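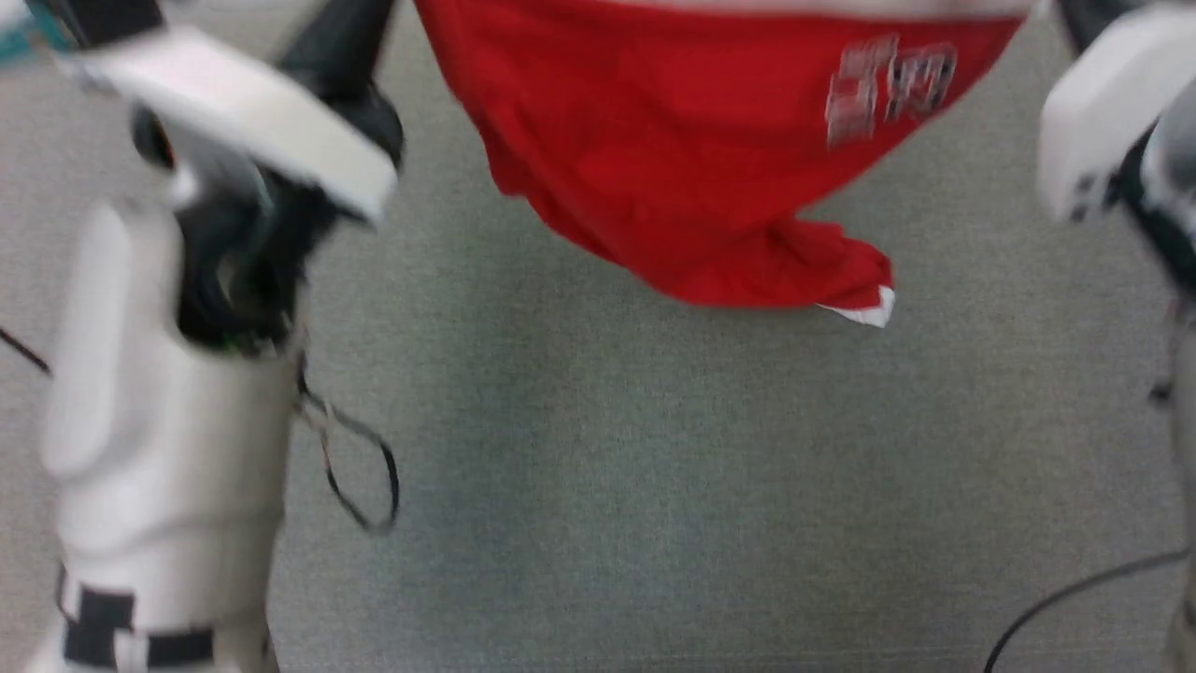
tallow_creek
Posts: 831
Washing them inside out helps, but the dryer is what kills the lettering. I've said this in every laundry thread on this board and I'll keep saying it. Heat-pressed numbers are held on with glue. The glue softens when it's hot, and then the shirt tumbles and folds on itself while it's soft. Hang them up and they last years.

porchlight_mo
Thread starter
OK, but I have a rec league's worth of shirts to get through every week from spring to November and one clothesline. The parents hand them in after the game and I hand them back out on Monday at practice. I don't have the space to hang them all, and in October nothing dries outside anyway.

To repeat what I asked at the top of the thread before it wandered off into detergent: reds that bleed onto the white trim, and numbers that crack. Is there one wash routine that deals with both, or am I going to have to pick?

gravelroad
You have to pick, or at least I did. Cold water is easier on the dye and on the numbers, but it doesn't get the grass out. Hot gets more of the dirt and ruins the other two. I went with cold and live with some green knees.

tallow_creek
Posts: 831
Knees aren't the jersey's problem. Grass on pants you can treat on its own with dish soap and an old toothbrush before it goes in. Wash the pants separately. Why are they in with the shirts?

gravelroad
They're in with the shirts because I'm doing this after work.

bobbin_and_co
I ran the pressing side of a small print shop for a while and I'd like to separate a few things that are getting mixed together here.

There are different kinds of numbers on team shirts. Screen print is ink, and it's cured onto the fabric. Heat transfer vinyl is a sheet cut to shape and pressed on with adhesive. Twill is actual fabric, stitched down. They fail in different ways. Screen print cracks when it was under-cured or the ink was laid on too thick. Vinyl lifts at the corners first. Twill frays at the edge and that's mostly it.

If the numbers are cracking all over like dried mud, look at how they were printed before you blame your dryer. If they're peeling at the corners, then yes, heat and agitation are the first things to change.

Two-color numbers, the kind with an outline, are often two layers. If those are vinyl, the top layer can lift off the bottom one while the bottom one stays perfectly fine on the shirt. People see that and think the whole number is going. You can sometimes press the top layer back down with an iron and a sheet of parchment paper. Medium heat, no steam, firm pressure, let it cool before you touch it. Try it on the worst shirt first.

porchlight_mo
Thread starter
Corners on the older ones, cracks on the newer ones. The older ones came from Goicoechea and the newer batch from Memmont, which was cheaper. So it sounds like I have both problems.

bobbin_and_co
Sounds like two different methods. I'd write to Memmont and ask how the newer ones were printed and whether they'll redo any. Ask nicely and send close-ups. Some shops will and some won't. It depends on how long you've had them.

tallow_creek
Posts: 831
"Look at how they were printed" is fine, but she can't change how they were printed. She can change the dryer setting tonight.

bobbin_and_co
I didn't say leave it on high. I said don't assume.

dunmore_flats
On the bleeding: do the sink test before you change anything else. Fill a white sink with warm water, put one red shirt in with a little detergent, leave it for half an hour, look at the water. If it's clear, your red isn't the thing turning the trim pink and you should look at what else is in the load. If it's pink, do it again with fresh water. Most shirts quit after a few rounds. Some never do, and those get washed alone for life.

Don't bother with vinegar or salt. I tried both for years. They don't set commercial dye after the fact.

lindenhall
I disagree about the vinegar. My mother used it on every red thing we owned and I use it on mine. Half a cup in the rinse. Nothing in my house has ever turned pink.

dunmore_flats
Then you had clothes that didn't bleed. I'd like to see it done with one shirt in vinegar and one shirt without, from the same batch.

lindenhall
I'm not running a lab, I'm telling you what works for me.

cold_cellar
Color catcher sheets do work, up to a point. They pick up loose dye that's floating in the water. They don't stop dye from moving between two pieces of cloth that are pressed together wet. That second one is where most pink trim comes from in my experience. The wash finishes at ten at night, the load sits in the drum in a wet lump until morning, and the red sits against the white for eight hours.

So take them out right away. If you can't, use the delay start and have it finish when you get up.

porchlight_mo
Thread starter
That is exactly what I do. I start it before bed and move it over at breakfast. I never thought about the sitting.

cold_cellar
Change that first and leave everything else alone for a couple of weeks. If you change five things at once you won't know which one did it.

gravelroad
What about trim that's already pink? I have a few like that.

dunmore_flats
If it hasn't been through a dryer, wash it again right away, cold, and there's a fair chance most of it comes out. If it has been dried, soak in oxygen bleach – the powder, the kind that says color safe – in the warmest water the tag allows. Overnight is fine if the shirt is by itself in the bucket and the red doesn't run. Keep it moving now and then so it isn't folded against itself. Never chlorine bleach on polyester. It can yellow the white and it will eat at the elastic.

tallow_creek
Posts: 831
Agree with all of that. Also rinse it twice afterward. Leftover oxygen bleach makes the fabric feel stiff.

millrace
Posts: 2971
Moving this from Household to Laundry and Fabric Care. Please keep the vinegar argument to the vinegar thread, it's pinned.

porchlight_mo
Thread starter
Back with a report, three washes in. Here is what I'm doing now.

Pants go in a separate load. Shirts inside out, cold, gentle, not a full drum. I set the delay so it ends when I'm up, and they come straight out. I hang what fits on the line and on a rack from Prolley that I put up in the basement, and the rest go in the dryer on the no-heat setting for 60 minutes. They come out a bit damp and I lay them over the backs of chairs.

No new pink. The old pink on the trim faded after a soak but I can still find it if I look. The corners on the older shirts were lifting, and I pressed one down with parchment paper. It has held through one wash so far. Memmont hasn't written back.

bobbin_and_co
Good. Don't iron over the cracked ones, by the way. If it's screen print you'll just smear it or pick it up on the paper.

lindenhall
Glad it worked out. A fan on that basement rack will cut the drying time almost in half. Mine is a cheap box fan from Stakell and I point it across the shirts, low down.

gravelroad
Does the no-heat setting even do anything? Mine just seems to spin them around.

cold_cellar
It moves air through, so they dry a little. Put a dry towel in with them and take it out after fifteen minutes. You'll be surprised how wet the towel is.

gravelroad
Will try the towel. Still not washing the pants separately.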